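3.2 Wrist camera mounting and upkeep

The Grinden platform carries one camera module on top of each wrist. Cables run back along the arms, with slack left for wrist rotation. In the February trials the right cable worked loose at its connector 3 times, and a Prulo strain-relief clip was then fitted on both sides.

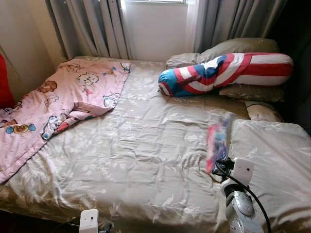
Figure 2. Bedroom task, head view. The right arm holds a small object just above the comforter.

Lenses are wiped and clips checked after every 15 episodes. Bedding is the harder case – folds can catch a hanging cable when the arm works low over the mattress. The hand-eye calibration is repeated whenever a module is removed, and takes nearly two minutes per arm.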